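Speaker notes — "Keeping the Old Mill Open: Running a Living History Site on a Small Budget"
September, notes by the site manager, Grarnen Mill

Good morning, everybody, and thank you for coming in from the coffee, which I know was hard to leave. (Wait for the back rows to settle.) I drove down to Toledo last night and I have been looking forward to this, mainly for the chance to talk to people who know what a bolting reel is without my having to draw one.

Start with who we are. Grarnen Mill is a water-powered grist mill with a miller's house, a cooper's shed and a kitchen garden. We are open from spring until the leaves are down. When I came to the job we offered one tour, the same tour all day long, and it ran 90 minutes. I gave that tour myself more times than I care to remember, and I could tell you to the step where the children would sit down on the floor. It was by the flour chest.

So the first thing we did was break the tour up. Now a visitor comes in at the house, and from there they can wander as they please, and there is somebody in costume at each stop doing a piece of real work. The miller is dressing a stone, or the cooper is setting hoops, or there is bread going into the oven. People stay as long as they like. Some of them stay at the cooper's shed the whole afternoon, and I have had to bring them chairs.

(Slow down here. This is the part people write down.)

Costume is where the money goes if you let it. We used to send away for everything, and it came beautifully made and far too nice to work in, and our folks would tie a feed sack over it the minute they got near the flour. Now we sew the shirts and aprons ourselves over the winter, from plain cloth, with a pattern we borrowed from the Puneno farm museum and altered until it fit real people. Shoes we buy. Please buy the shoes. I have seen good interpreters give up the work over sore feet, and a person who has been standing on stone since 9:00 will not be charming about corn by the middle of the afternoon.

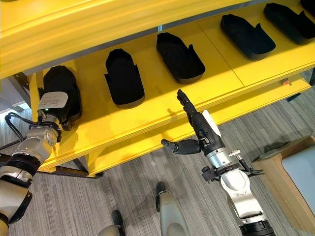 Black shoes on a yellow shelf.

Label everything by size, and let people try things on before the season, while there is still time to swap. We do a try-on evening with soup. It goes on too long and everybody loves it.

Next, the talk itself. We do not hand out a script anymore. Each new interpreter gets a folder with the history of their building, a page of questions visitors like to ask, and a page of things we used to say that were wrong. That last page is my favorite. For years we told people the millstones came over from France, until a kind lady from the Fondia historical society showed us the bill of sale, and they came from a quarry two counties away. (Pause — this usually gets a chuckle.) We put the bill of sale on the wall, and visitors like it a good deal better than they liked France.

Now a word on the big day. Every fall we hold Grinding Day, when we open the gate and run the stones under load. Last year 76 people were standing in the mill yard when the wheel began to turn, and I wish I could give you the sound of it. We keep 2 interpreters at the wheel rail the whole time the water is on, and they do nothing else. They do not answer questions about the garden. If you run any kind of moving machinery, please do the same, and walk the rail yourself the evening before.

After Grinding Day we handed out comment cards and got 63 of them back. A great many asked for more places to sit, so we built benches from the old fence boards, and one asked for a bigger cat. We are still thinking that one over.

(If time is short, skip to the garden. If there is time, tell the story about the goose and the brass band.)

The kitchen garden has been a happy surprise to me. It costs us seed and a few evenings of weeding, and it gives the early visitors something to do before the bread is ready. Grow beans on poles, and let the children pick them.

I will stop there and take questions. I have flour samples up front — please take a bag home, it makes a fine pancake.

Contact: Grarnen Mill visitor desk | © Grarnen Mill | Back to top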